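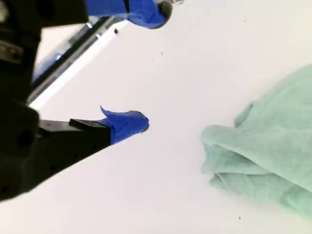

Every equipment budget I have ever signed had a line for the robot and no line for the tape. The robot line is a lovely thing. It has a quote attached, and a delivery window, and a drawing with arrows on it. Then the machine arrives and spends its days with a green towel on a white table, and what sits between our capital investment and the towel is blue tape, wrapped around both fingers, with one flap already coming up. I don't know what the tape cost. It went through as office supplies.

I do the planning for a small company that folds and packs linens for other people, and last spring we bought our first arm, through a reseller called Clustent. The proposal ran to 29 pages. Grippers got half of one. The word "consumables" appeared in a table near the back, next to a dash, which I took to mean none. Radek Zeman, who looks after the cell, took it to mean they hadn't thought about it. Radek was right, and has been gracious enough to mention it only at meetings.

My complaint isn't with the arm. It goes where it is sent. My complaint is with the way we are taught to buy these things, as though we were buying a refrigerator. You pick the size, you argue over the price, you plug it in. A better comparison would be a horse. Buying the horse is the cheap part, and then there is hay.

Our hay, so far, has been finger coverings, a second table, spare screws, cables that were the wrong length by the width of a hand, and a great deal of Radek. We had put him down for four weeks of setup. It took 18. Nothing dramatic happened in the other 14, and I would almost have preferred a fire, which is at least easy to explain to Janka Beneš in accounts. There were just a lot of mornings spent on towels. A towel never lies the same way twice, and no one selling you a robot brings a towel to the demo. They bring a box.

So this year I did the budget differently. I put the arm and its fittings on one line and wrote a second line underneath, nearly as large, called "making it work." Janka asked what was in it. I said I would know by May. She has asked for something more specific, and we have settled on two sub-headings, one for people's hours and one for things that wear out. Tape is in the second. Radek wanted it in the first, on the grounds that he is the one who puts it on.

Clustent has meanwhile sent us a quote for a second arm. I wrote back asking what they would charge for the fingers.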